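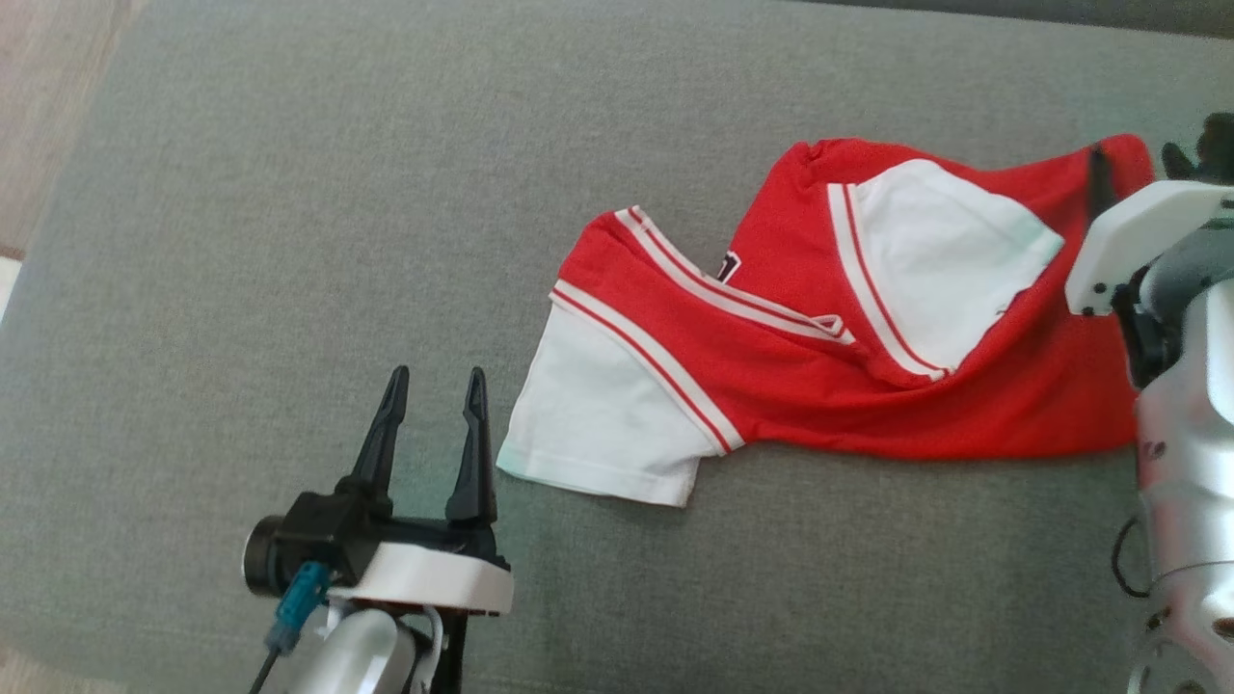 Where should a sports shirt be folded if there is no table? On any flat, firm surface wider than the shirt with its sleeves spread, and a sofa seat usually qualifies.

Theda Lindemann tested folding surfaces for Stotmont, the textile care workshop in Nunddale, in April. Woven upholstery grips knit fabric slightly, so a sleeve stays where it is put. Smooth tabletops let it slide.
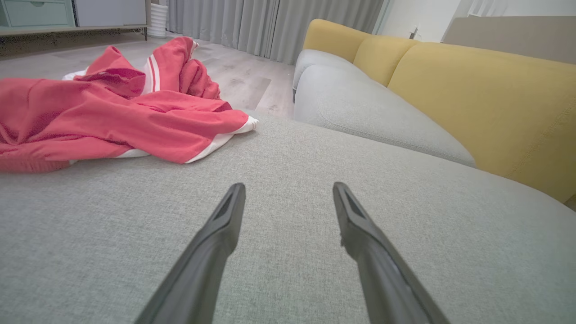
Contrast trim is the most useful guide on a garment of this type. White stripes against red, on a gray seat, show at once where a sleeve has doubled under the body. Lindemann finds the cuff first, follows the stripe back to the shoulder, then turns the piece face down. Loose back cushions should be left upright — mustard yellow ones included — to keep the seat clear. Two folds inward, one up from the hem. Allow 15 seconds.

Search Osamance Home
fold, store, repair

Comments

Everett Thibodeaux: My sofa is velvet. Everything slides.

Benedita Sampaio: Face down first, always. Collars sit better.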